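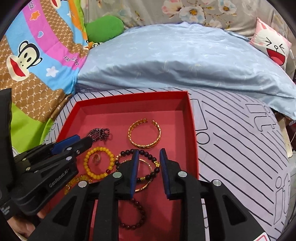
Das Perzeptionsmodul Zela geht in seiner ursprünglichen Fassung davon aus, dass ein Objekt dort ist, wo sein Schwerpunkt liegt. Für Tassen, Schwämme und Konservendosen ist das eine brauchbare Arbeitshypothese, für Schmuck eine Einladung zum Griff ins Leere. Ein Armreif hat seinen Schwerpunkt in der Luft, und ein Planer, der ihm dorthin folgt, schließt die Finger mit großer Präzision um gar nichts. Erschwerend kommt hinzu, dass die Mitte selten frei bleibt: In Abbildung 4 liegt innerhalb des Armbands aus runden gelben Perlen ein kleiner Ring, und der dünne goldfarbene Reif überlappt sich mit dem dunklen Perlenarmband, das zwischen den blauen Fingerbelägen hindurchläuft. Fragt man die alte Version nach dem Objekt an einem Bildpunkt in diesem Bereich, so antwortet sie zuverlässig und mit hoher Konfidenz, nur leider je nach Bildpunkt mit einem anderen Besitzer derselben Perle. Der vorliegende Abschnitt beschreibt, wie wir die Objektrepräsentation umgebaut haben und welche Teile des nachgelagerten Planers Rukoden dabei zu Bruch gingen.

4.1 Von der Maske zur Kurve

Die neue Fassung von Zela beschreibt jedes ringförmige Objekt als Raumkurve mit veränderlichem Querschnitt. Ausgangspunkt bleibt eine Instanzmaske, deren Skelett zunächst in der Bildebene bestimmt und anschließend über die geschätzte Tiefe in den Raum gehoben wird. An jedem Stützpunkt der Kurve speichern wir den lokalen Radius, die Tangentenrichtung und eine Zugehörigkeitswahrscheinlichkeit. Letztere ist die eigentliche Neuerung. Sie erlaubt dem System, an einer Kreuzung zweier Stränge zuzugeben, dass es nicht weiß, welcher Strang oben liegt. Frühere Versionen kannten diesen Zustand nicht und wirkten in Vorführungen entsprechend überzeugend.

Offene und geschlossene Kurven werden getrennt behandelt. Eine offene Spange sieht von oben aus wie ein geschlossener Reif, dem die Segmentierung ein Stück abgebissen hat, und umgekehrt. Wir entscheiden anhand der Krümmung und der Textur in der Umgebung der Lücke: Endet die Kurve mit annähernd konstantem Querschnitt und ist hinter der Lücke der Untergrund zu erkennen, gilt sie als offen; verschwindet sie dagegen hinter einem anderen Objekt oder hinter dem Greifer, wird sie als verdeckt fortgesetzt. Der Fall, dass die Lücke genau auf einem Glanzlicht liegt, wird in der Implementierung unter der Bezeichnung »Sonstiges« geführt. Diese Kategorie ist größer, als uns lieb ist.

Verknäuelte Stränge bilden eine eigene Klasse. Liegt wie links oben in der roten Schale ein Gewirr mehrerer Schnüre kleiner dunkler Perlen vor, verzichtet Zela auf die Rekonstruktion einzelner Kurven und gibt stattdessen ein Volumen mit bevorzugten Rändern zurück. Der Versuch, die Topologie eines solchen Knäuels aus einer einzelnen Ansicht zu bestimmen, hat uns den größten Teil eines Januars gekostet und zu einem Verfahren geführt, das in der Simulation tadellos funktioniert. Es ist im Quelltext noch enthalten und standardmäßig abgeschaltet.

4.2 Der Greifer im eigenen Weg

Bei einer am Handgerät befestigten Kamera ist der Greifer stets das am besten sichtbare Objekt. Er nimmt einen erheblichen Teil der unteren Bildhälfte ein, ist scharf und kontrastreich und wurde von der ersten trainierten Variante folgerichtig als lohnendstes Ziel eingestuft. Eine feste Maske löst das Problem nur zum Teil. Zum einen bewegen sich die Finger, zum anderen besitzt der schwarze Rahmen Durchbrüche, durch die hindurch durchaus etwas Brauchbares zu sehen sein kann; in Abbildung 4 ist es ein Armband aus dunkel kastanienbraunen Holzperlen. Wer den Rahmen als undurchsichtige Fläche ausblendet, verliert diese Information und wundert sich später über Kollisionen.

Wir berechnen die Maske daher aus der gemessenen Fingeröffnung und einem Geometriemodell des Greifers, einschließlich seiner Öffnungen. Bereiche, die nur durch einen Durchbruch sichtbar sind, werden mit verringertem Gewicht in die Kurvenschätzung übernommen. Für den zweiten Greifer, der von links ins Bild ragt, steht keine so verlässliche relative Lage zur Verfügung. Seine Maske wird aus der Bildsegmentierung gewonnen, mit der Vorhersage des vorhergehenden Zeitschritts abgeglichen und vorsorglich aufgeweitet. Auch die Hand am Gerät wird in diese Maske einbezogen. Dass ein Finger eine längliche, leicht gekrümmte Struktur von plausiblem Durchmesser ist, war der Kurvenschätzung nämlich ebenfalls aufgefallen.

Die blauen Beläge verdienen eine gesonderte Bemerkung. Ihr Farbton eignet sich gut zur Nachführung der Fingerposition, solange im Hintergrund nichts Blaues liegt. Die hellblaue Satindecke hinter der Schale erfüllt diese Bedingung nicht. Eine Schwelle im Farbraum genügt also nur auf dem Papier, und wir haben sie deshalb durch die Projektion des Geometriemodells ersetzt. Der Farbton dient nunmehr zur Feinkorrektur innerhalb eines schmalen Streifens um die erwartete Kante.

4.3 Begrenzung des Arbeitsraums

Die Annahme eines ebenen, einfarbigen Tisches ist in der Literatur verbreitet und in Schlafzimmern selten. Das Bettlaken unter der Schale ist mit langen, parallelen schwarzen Linien und umrandeten Buchstaben bedruckt. Für einen Detektor, der auf dünne, dunkle, geschlossene oder fast geschlossene Konturen abgestimmt ist, stellt ein umrandeter Buchstabe eine attraktive Gelegenheit dar. Die ungefilterte Ausgabe enthält auf dem Laken denn auch Objekte, die sich durch vorbildliche Steifigkeit und eine Dicke von null auszeichnen.

Wir beschränken die Suche auf das Innere des Behälters. Dazu wird der obere Rand der Schale als geschlossener Polygonzug geschätzt, wobei der vordere Teil gewöhnlich vom Greifer verdeckt ist und aus den sichtbaren Seiten ergänzt werden muss. Innerhalb des Polygons unterscheiden wir Wand und Boden. Farbe allein hilft dabei nur begrenzt: Der Boden ist etwas heller und geht eher ins Rosafarbene als die Wände, doch verschiebt der Weißabgleich diesen Unterschied von Aufnahme zu Aufnahme. Die Trennung stützt sich deshalb vor allem auf die Flächennormalen.

Kandidaten außerhalb des Polygons werden verworfen, auch wenn ihre Bewertung ausgezeichnet ist. Das betrifft insbesondere weit geöffnete Münder auf Kissen und Decken, von denen die Umgebung in Abbildung 4 mehr als einen anbietet. Aus Sicht der verwendeten Merkmale handelt es sich um geschlossene rote Konturen mit glattem Verlauf, und als solche wären sie durchaus greifbar.

4.4 Griffplanung mit Rukoden

Rukoden tastet jede Kurve entlang ihrer Bogenlänge ab und erzeugt an jedem Stützpunkt Griffe mit unterschiedlicher Neigung. In einer gut gefüllten Schale entstehen so fast 1.000 Kandidaten, von denen die meisten aus Gründen ausscheiden, die einem Kleinkind unmittelbar einleuchten würden: Der Finger müsste durch die Wand, durch ein Nachbarobjekt oder durch den anderen Greifer. Die Reihenfolge der Prüfungen ist daher wichtiger als ihre Eleganz. Zuerst wird gegen die hohen Seitenwände geprüft, dann gegen den zweiten Greifer und zuletzt gegen die übrigen Kurven, deren Geometrie am unsichersten ist.

Die verbleibenden Kandidaten werden nach dem freien Abstand am Strang, der Zugehörigkeitswahrscheinlichkeit und dem erwarteten Mitnehmen fremder Teile bewertet. Der letzte Term bestraft Griffe nahe an Kreuzungen. Bei starren Reifen ist er leicht zu berechnen. Bei aufgefädelten Perlen hängt er von der Nachgiebigkeit der Schnur ab, die wir nicht kennen und durch eine Konstante ersetzen. Die Konstante wurde so lange angepasst, bis die Ergebnisse vernünftig aussahen, und wird im Konfigurationsschema als »materialabhängig« bezeichnet.

Die Planung läuft auf dem Rechner Goh und benötigt im Median 27 Millisekunden je Zyklus. Darin ist die Segmentierung nicht enthalten, wie in Arbeiten dieser Art üblich, deren Laufzeittabellen immer dort beginnen, wo es schnell wird.

4.5 Daten und Werkzeuge

Trainiert wurde mit 707 zweihändig aufgezeichneten Demonstrationen. Die Annotation erfolgte in Flumerlow, einem hauseigenen Werkzeug, das zunächst nur Polygone beherrschte und inzwischen auch Kurven mit Kreuzungsreihenfolge speichert. Wo die Reihenfolge der Stränge selbst bei vergrößerter Ansicht unklar blieb, war »unentschieden« ein zulässiger Eintrag. Widersprachen sich 2 Annotationen, wurde die betreffende Kreuzung ebenfalls als unentschieden geführt und aus dem Verlustterm für die Reihenfolge entfernt; zur Kurvengeometrie trug sie weiterhin bei.

Eine frühere Regelung sah vor, Streitfälle durch eine dritte Annotation aufzulösen. Sie erzeugte vor allem dritte Meinungen. Die entsprechenden Datensätze liegen noch im alten Format vor und müssen vor der Verwendung mit dem Konvertierungsskript aus dem Zela-Verzeichnis umgeschrieben werden, das den Parameter für die Kreuzungsreihenfolge bislang nur in Kleinschreibung akzeptiert.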